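## Unit 3 – Gears on a Plate

Welcome to my favorite unit of the course! We finally get to leave the chalkboard drawings behind and put teeth, pegs and holes together. The bench kit is the Gindmont plate set, and you'll work in pairs. Read these notes before you come to the Sturo room, and bring the Tshabalala worksheet with the first page filled in.

A gear can only do its job if its center stays put. That sounds almost too simple, but so much of good gear work comes back to it. The peg or shaft fixes the center, the plate fixes the pegs to each other, and the teeth take care of the rest.
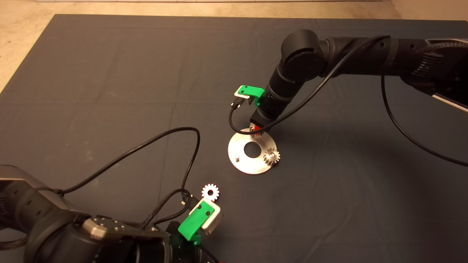 *Fig. 3.1 – Round plate with a large center hole; silver gear on its shaft at one side, bare peg at the other, reddish gear above the rear edge.*

**Words to know**

- *Spur gear* – straight teeth, cut parallel to the shaft. The easiest kind to draw and to measure.
- *Bore* – the hole in the middle of a gear.
- *Center distance* – from the middle of one shaft to the middle of the next.
- *Backlash* – the small amount of play between meshing teeth. A little is good!

Run a fingertip over the plate before you put anything on it. Brushed aluminum picks up scratches easily, and most of those are harmless, but a raised burr next to a peg will tilt a gear just enough to make it bind.

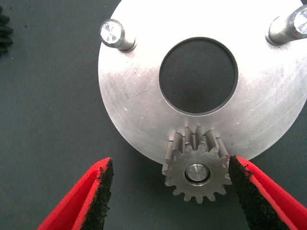 Then comes the fun part. Lower the gear straight down over the peg and let the bore find its own way – if it sticks, lift it off and start again. Never press. Once two gears mesh, turn one slowly with a finger through a full turn and feel for tight spots.

**Try it on paper:** a driver with 10 teeth turns a gear with 19. If the driver makes 500 turns, how many does the other make? (About 263, and please show me how you got there.)

Skivley chapter on tooth shapes: read up to the section on involutes. It's wonderful stuff, so go further if you like.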